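# Bevan McKinnon on giving up the restaurant

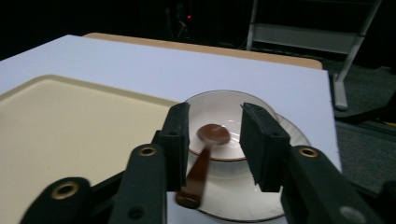 *A small white bowl with a glossy inside.*

Bevan McKinnon ran the kitchen at Gough for 13 years. The restaurant closed in November, and he now cooks lunch for the staff and students at a boatbuilding school in Rastport. We talked at a corner table after the second sitting, at 2 in the afternoon, while two students stacked chairs at the other end of the room.

He says the decision took longer than people think. "The lease came up and the landlord wanted a new one for nine years. I was fifty-four. I went home and did the arithmetic on how old I'd be, and I didn't like the answer."

His partner in the business, Ermanno Amato, wanted to stay on. They talked about Amato buying him out, but the bank would not lend enough. "Ermanno was angry with me for a while. He had a right to be. We're fine now. He's got a bakery counter and he gets up even earlier than he used to."

At Gough the menu ran to seven dishes and changed when the fish did. At the school there is one hot dish a day, soup, and bread. McKinnon plans a week ahead and buys most of his vegetables from Miroslava Ivanyshyn, whose farm is on the Aseck road. She calls him the evening before a delivery and tells him what there is too much of.

"Last month it was leeks. We had leek soup, leeks with potatoes, leeks in a pie. The students complained about the pie and then ate all of it."

I asked whether he missed dinner service. He said he missed the first hour. "You've got everything ready, the first orders come in, and it's quiet enough to cook properly. After that it's mostly shouting. I don't miss that, and my knees don't either."

The pay is lower, by over a third. He sold his car and takes the bus. He also sleeps until six, and he has been to both of his daughter's school concerts this year.

He still gets offers. A hotel in Zorotden asked him to write a menu for its new dining room, and he turned it down after one meeting. "They wanted my name on the card and somebody else in the kitchen. I told them to put the other person's name on it."

Lunch the next day was going to be barley and mushrooms. He had the barley to soak before his bus.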